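Wemudport rock pool kit, sorted at last

June
By Innes Pringle
4 min read

Quick gallery this time, no proper write-up, I'm meant to be at Holroyd by noon and the van isn't loaded. We've been going through the pond and rock pool gear before the school holidays. Buckets, nets, trays, the lot. Most of it lives in the long cupboard at the Drorkotden end of the building and hasn't come out since the summer lot went home with sand in everything.

Captions below. Sorry if they wander.

The long cupboard, before. Everything was on the floor of it by the time I'd found the light switch. Shelves are fine, it was the stacking that was the problem. Big things on top of little things, and the wellies in front of the lot.

Wellies. Pairs tied together with string at the ankle, sizes written on the sole in paint pen. If you borrow a pair put the string back on please. Kids' 13 is the one we always run short of, so if yours have grown out of theirs you know where we are.

ID cards. The old laminated ones had gone yellow and the crab had peeled clean off. New set is on waterproof paper, 107 cards all up, printed by Irkovon and alot nicer to hold. Colours came out a bit darker than on my screen. The anemones look moody. Fine.

Hand lenses on their cords. Cords washed in the sink with dish soap and hung over the tap. Keep them out of the sun, I mean it, we had a scorch mark on the bench last year.

Sorting table, about halfway through the afternoon. Trays are what I fuss over most, low sides and a flat bottom so little hands can get in without tipping it. Blue is good because pale shrimp show up against it, you lose them completely in a white one. Only a small green thing in at the left rim so far, the rest is clear. Buckets are on the right, lime green at the back and pink in front, and the little round net with the green handle is leaning on the green one. Rule is the same as ever, seawater in the bucket first, then the animal, then the tray for a look.

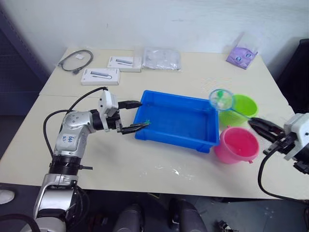 Drying rack out the back. Nets go handle down or the mesh stays damp and stinks. Rinse in fresh water every time, even if it was only a quick dip.

Sign-out sheet. New clipboard, same pencil. We had over 3,000 visitors through last season and I couldn't tell you who had the good bucket for any of them. Write your name down. Group kits are 5 dollars for the day, back by four, rinsed.

Still to do: labels for the shelves, find the lid for the big tub, ring Holroyd about the tide tables. More pics when the cupboard is back togther.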